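Subject: Re: Are they any use in a kitchen yet?
From: Nusrat Gamage
Time: 21:40

On the Flirnham list in June, Farías wrote:
> My brother-in-law swears we'll all have one doing the
> washing up in 2 years. Has anyone here seen an arm do
> a proper chore from start to finish, in a real house?

Depends what you call a chore. If it's moving one known thing from one known place to another, then yes. Cooking a meal and clearing up after it, no. 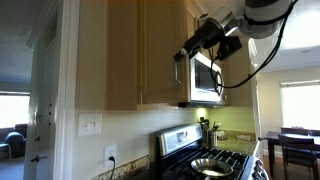

Microwave doors are a fair test. A person pulls the handle and steps back without thinking. An arm has to find the handle, grip it and follow the curve of the door as it swings, and if it pulls straight it either slips or strains something. The Nurna people logged 716 door openings last year and got 85 per cent of them. That sounds good until you picture your own microwave failing three times in twenty.

Cupboards are worse - the door is the easy part.

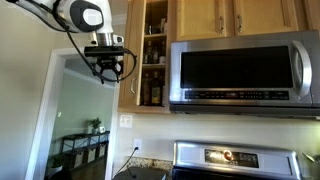
Bottles stand close together and the one you want is usually behind another. Glass is also hard for most depth cameras to read. Ollano's software copes if you space things out, but then you have done the tidying yourself.

I'd tell your brother-in-law ten years.

Nusrat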